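Setting the Gripper Closing Threshold in Korkari

This page explains how to set the closing threshold used by the Korkari labeling tool. The threshold determines the moment at which a recorded demonstration is marked as a grasp. It should be set once for each task, before any episodes are exported for policy training.

Before you begin, confirm that the jaw width channel is present in every episode. Recordings made with Flurnent version 3 or later include it by default. Earlier recordings must be converted first with the Furtado import script.

1. Open the task folder and select Signals, then Jaw Width.
2. Choose an episode with a single, clear pick.
3. Move the time cursor to the point where the width stops falling.
4. Enter that width in the Threshold field and select Apply to Task. 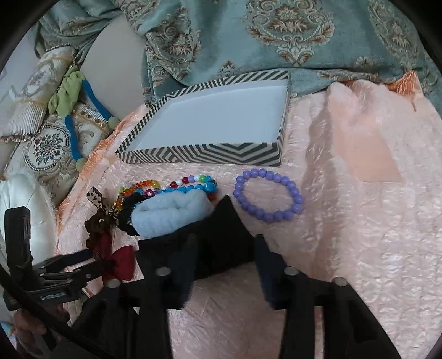 Soft items require a second check. Fabric continues to compress after first contact, and the width curve levels off slowly, with no sharp corner to mark the grasp. Step forward until the image and the curve agree. With the jaws closed on the folded black fabric and its upper edge pinched between them, the grasp label should already be active. If the label is still inactive at such a point, raise the threshold in small steps and apply it again. Bead bracelets and other firm items in the same task should then be reviewed under the new value - a threshold suited to fabric may mark them too early.

When the threshold has been applied, run the consistency report. The report lists each episode in which the label changes state more than once during a pick. In the reference task, which holds 2000 episodes, the report returned 59 entries, and most were cleared by setting the smoothing window to its default length.

Remaining entries should be corrected by hand in the Alar viewer and saved under a new revision. Do not overwrite the original labels. Questions about revision names may be directed to Flor Flores.

Last revised 2024-07-05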